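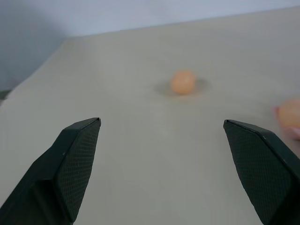 Tables first, as this took up most of last time and we still had no decision. Kahsay room, the pale greyish-beige top. Agreed it stays. Matte surface is easy on the eyes under the lights, small things show up well on it - the little round orange one near the middle is plain to see from where you'd stand, shadow and all, and the other orange one over by the right too. Darker top from Sostden was looked at again, no support for it. Jaqueline Bautista to tell Sostden no thanks and get the sample panel back to them.

Present: J. Bautista (chair), sorting group, stores, two from Grelau. Apologies from the front desk. Date of meeting 2025-05-30. Last minutes taken as read, one fix - "Grelau" was spelled wrong on page 2.

Surface care. Soft cloth and plain water at end of day. No spray polish, it leaves a film and round items slide. Stores had already ordered a case of polish, will try to swap it for cloths. Question on whether the second table gets the same treatment - yes, same top, same rules.

Layout. Middle of the table to be kept clear for whatever is being worked on, everything else goes to the side. Some discussion about how far to the side. Left it with the people who use it. Grelau asked for tape lines, not agreed, tape was a pain to get off last September.

Small round items. They roll. Shallow trays wanted, color not important but please not the same orange as the items. Grollico has trays at 4 to a pack, stores to ask for price on 91 packs for all rooms. Felt that was too many, stores says it is the break point for the discount. To come back with both prices. In the mean time use what is in the cupboard, return them after.

Budget. 2000 set aside for furniture and bits this half. 216 spent so far, all of it on table feet and the hinge repair. Trays come out of the same line. Lamp for the far corner does not, that is building money. Bautista to chase building about the lamp, third time of asking.

Floor under the table. Wobble at one leg reported, feet were changed but its still there. Probably the floor. Stores will shim it for now.

Labels. Shelf labels in Kahsay out of date. Sorting group to redo them, large print, no codes. Draft to be passed round before anything gets stuck down.

AOB. Key to the Kahsay cupbord missing again. Spare is with Bautista, sign for it.
Grelau would like to start 15 minutes later. Agreed.

Next meeting - same room, date to be sent round by Bautista.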